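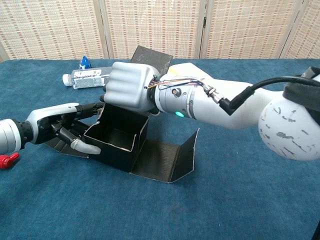 2 min read

Stanell Box Set: read me first

Hello, and thank you for taking an interest in our recordings! Stanell is a small collection of two-handed tabletop work, all of it shown to the robot by remote control. An operator wears a pair of tracked gloves, the arms and hands follow along, and we keep the whole thing (the fumbles too, bless them).

What you get

There are 165 episodes, every one of them on the open black box with the unfolded flaps. The operator is asked to bring both hands to the box and work around it, with other things lying about on the blue cloth. A plastic bottle on its side may turn up behind the box, so please don't assume the table holds only what the task needs.

Each episode folder has the chest-height video, the joint positions for both arms, the finger commands, and a short text note from whoever was operating. Joint data is saved at 50 readings a second. The notes are uneven, I'm afraid. Adwoa Quaye writes lovely long ones and I tend to write "ok".

How it was recorded

Adwoa, Liya Tamiru and I took turns in the gloves at our Rovdale workshop during April. Adwoa did 81 of the episodes, so her habits show: she likes to come in from above with the fingers curled and open them late.

Known problems

The box flaps get softer as the episodes go on, and they spring back less toward the end. In 5 episodes the finger commands lag behind the video. They're listed in lag.txt and you may want to leave them out of training. The hands also hide parts of the flaps quite often from chest height, and there is no second view.

Questions are very welcome. Write to Nuria Alemayehu, who looks after the files and usually answers by Friday.

Marwan Sayegh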